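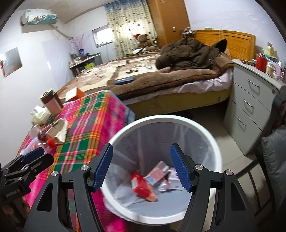
Jullico Pirkier
Grasp and release planning for two-finger grippers

Overview
Downloads
Requirements
Release notes

Pirkier is a planning library for robot arms and hand-held capture tools fitted with two-finger grippers. It takes a stream of wrist camera images and tool poses, and returns short motion segments with finger opening commands. It is meant for work in furnished rooms, where objects are small, soft or badly stacked, and where the place an item has to go is often a bin, a basket or a drawer.

The library runs on the robot's own computer or on a workstation next to it. No network connection is needed after installation. It does not replace the arm's motion controller. Pirkier sends targets, and the controller decides how joints reach them.

What it does

Pirkier splits a pick-and-drop task into four stages: approach, close, carry and release. Each stage has its own planner, and each can be switched off and replaced with user code.

Approach. The approach planner selects a finger opening and a tool angle from the current view. It prefers angles that keep both finger pads visible to the wrist camera. If one pad is hidden for longer than the configured limit, the planner backs the tool out along the path it came in on and tries again.

Close. Finger closing is controlled by width and by the rate at which width changes. Grippers with a force or current reading can pass it in as an extra channel. Grippers without one use width alone, which is adequate for cartons and bottles and less so for thin bags.

Carry. The carry planner keeps the held item clear of surfaces the tool has already seen. It keeps a coarse height map of the area under the tool and updates it with each image. The map is dropped at the end of a task unless the keep_map option is set.

Release. Release is the stage most planners leave to the user, and the reason many teams install Pirkier in the first place. See the next section.

Releasing into open containers

A container with a rim is a poor target for a planner that only knows flat surfaces. The rim is higher than the floor of the container, the floor may be covered by earlier items, and a plastic liner can sag inward and catch on a finger pad. A waste bin with a liner and several cartons at the bottom has all of these at once.

Pirkier models an open container as a rim curve and a fill surface. The rim curve is fitted to the upper edge. The fill surface is whatever the camera sees inside the rim, including items and liner folds. The planner then picks a release point inside the rim curve, reduced by a margin, and a release height above the highest part of the fill surface below that point.

The main settings are:

rim_margin
Distance kept between either finger and the rim curve, including the extra width of the fingers when fully open. A common mistake is to set this for closed fingers. The fingers swing outward on release, and the margin has to cover that.

release_height
Distance between the lowest point of the held item and the fill surface. Low values give a quieter and more repeatable drop. High values are safer with loose liners.

open_rate
Speed of finger opening. With textured or tacky pads, light packaging can stay attached to one finger if the opening is slow. Raise the rate before changing anything else.

dwell
Time the tool stays over the container with its fingers open. Pirkier uses this time to take a fresh view of the fill surface and check that the item has left both pads. If it has not, the release is marked as held and the stage is repeated.

exit_axis
Direction of travel after release. The default is straight up. Sideways exits are possible but are refused while any part of the tool is below the rim curve.

Round containers give the most stable rim fits. Square ones work well if at least two corners are in view. A bag standing on its own has no fixed rim, and the fit should be treated as a guess; Pirkier lowers its confidence value for these and will not plan a release below the fitted edge.

Clear and milky liners

Liners that let light through are a known problem for depth sensors. Part of the signal comes back from the plastic and part from the basket wall behind it. Pirkier does not try to tell the two apart. Both returns are kept and the nearer one is treated as solid, so the usable opening is slightly smaller than the real one. For narrow baskets this can leave no valid release point. In that case, set liner_mode to wall, which uses the farther return, and raise release_height to make up for it.

White liners in white baskets in strong daylight are the hardest case. If the rim fit jumps between images, fix the camera exposure for the length of the task.

Background handling

Rooms with patterned fabric used to produce false edges. Plaid tablecloths, printed blankets and floral curtains were the worst of these, and a checked cloth close to the tool could be read as a row of small flat boxes. Since the current major version, an edge has to shift against its neighbors as the tool moves before it counts as an object boundary. A printed pattern moves with the cloth it is printed on and is discarded.

The side effect is a short delay at the start of each task. The tool has to travel a little before the first object list is ready. Users who start from a fixed position should add a small lateral move ahead of the first call to plan().

Parts of the gripper that appear in the image, such as fingers, pads, brackets and screw heads, are masked from a mask file. A mask is made once per tool with the mask_tool command and should be made again after any change of pads or camera mount. A stale mask is the most frequent cause of phantom objects near the tool, and the first thing our support staff will ask about.

Hand-held use

Pirkier can be run in observe mode with a hand-held gripper. No commands are sent. The library reads images, poses and finger width, labels the four stages, and writes the segments a planner would have proposed next to those the operator performed. Observe mode is the usual way to tune rim_margin and release_height before an arm is brought in.

Segments are written to a plain directory with one file per stage. Holler, our log viewer, opens them directly. It plays the camera stream beside the finger width curve and marks the points at which the planner and the operator disagree. Holler is included with every license.

Two notes on observe mode:

Human operators often open the fingers before the tool has stopped moving. The stage labeler accepts this, but the release point it records is the position at first opening, and this may lie outside the rim for a fast hand.

Idle hovering over a container with open fingers is labeled as release if it directly follows a carry, and as approach otherwise. Where this matters, check the labels in Holler before exporting.

Interfaces

Pirkier has a C++ library and a Python package with the same calls. Input is a timestamped color image, an optional depth image, a tool pose and a finger width. Images and poses may arrive at different rates; the library interpolates poses but never images. Output is a list of pose targets with finger widths and a confidence value for each.

A minimal session in Python:

import pirkier
p = pirkier.Planner("tool.yaml")
p.load_mask("tool.mask")
p.observe(stream)
seg = p.plan(stage="release", target="container")

The call returns an empty segment if no valid plan exists. It does not raise an error. Code that forwards segments to a controller should check for this case.

Drivers for common arm controllers are kept in a separate package named Tam. Tam handles connection, time sync and stop signals. It can be left out if the user already has a working controller link. The stop signal in Tam is a convenience and must not be used as a safety function.

Specifications

Planning rate: 10 segments per second
Release check, default dwell: 180 ms
Maximum container opening: 310 mm
Tool pose input: 6 degrees of freedom
Gripper type: two fingers, parallel or pivoting
Camera: one wrist camera, color; depth optional
Operating system: 64-bit Linux
Graphics card: recommended, not required

Larger openings can be used by turning off the rim fit and passing the container outline by hand. The planner itself has no upper limit. The figure above is the range over which the fit has been checked.

Known limits

Held items that hang far below the fingers, such as bags with long handles, are measured only as far down as the camera can see. Set item_drop by hand for these.

Containers that move when touched are not tracked between stages. Call refit_rim before each release if the basket is light.

Mirrors and glossy wardrobe doors within view may add false surfaces to the height map. Restrict the map area with map_bounds.

Pivoting fingers change length as they open. The tool file must include the pivot positions, or release_height will be wrong by a small and variable amount.

Licensing and support

Pirkier is licensed per computer, with a reduced rate for teaching labs. The license covers the library, Holler and Tam. Minor versions are included. The next minor version is planned for December and adds rim fitting for drawers that are partly open.

Questions about integration go to Annelore Hellwig in application support. Please attach the tool file, the mask file and one recorded segment directory. Reports without a segment directory can be answered only in general terms — most release problems depend on geometry that is not visible in the settings.

An evaluation build is available on request. It has all planning features and runs in observe mode only.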